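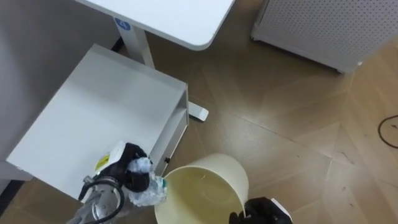 Abb. 7: Blick aus der Kopfkamera. Die linke Hand hält eine zerdrückte Plastikflasche über den Papierkorb, die rechte greift dessen Rand.

3.2 Pflege der Hände und Kabelführung

Mit den Händen hatten wir, das muss ich zugeben, die meiste Arbeit! Im Januar haben Maxence Lefèvre und ich angefangen, die Fingergelenke nach jeweils 17 Betriebsstunden nachzustellen (vorher machten wir das nach Gefühl, und das ging oft schief). Geprüft wird immer mit weichem Müll, weil so eine Flasche beim Zugreifen nachgibt und man Spiel im Daumen sofort merkt.

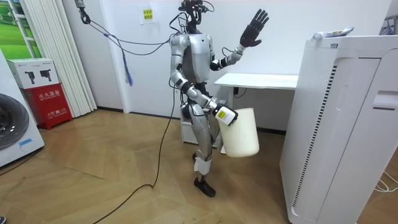

Die Kabelführung am Rücken hat uns dann fast noch mehr beschäftigt. Luminița Dobre wollte anfangs alles gebündelt nach oben legen, mir war das beim Bücken zu straff. Wir sind also bei der einfachen Lösung geblieben: Die Seile laufen oben zum Hebezeug, das lange schwarze Kabel geht vom Rücken zum Boden und von dort zur Seite weg. Vor jedem Lauf ziehe ich es einmal von Hand nach, und nach sechs Läufen kommt der Stecker dran, da bin ich inzwischen ziemlich pingelig.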